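Posting a film review on Tutadix
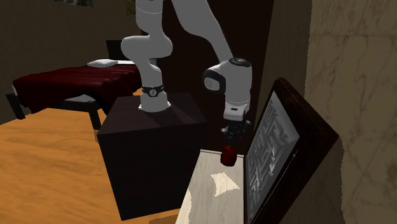
Akua Owusu asked me in the comments whether you have to star a film before you can write about it. You don't, and I'd leave the stars till last!

1. Open the film's page and click Write. (I did Brodholm this way, both cuts.)
2. Type or paste your review. The limit is 900 words, and mine usually stop at 370.
3. Put any plot giveaways between two spoiler tags — one before, one after.
4. Pick your stars, then click Post.

Caution: changing your stars later wipes the replies under your review. I lost a lovely long argument over the ending of Arnusstead that way in August.

Note: drafts save only when you click Save.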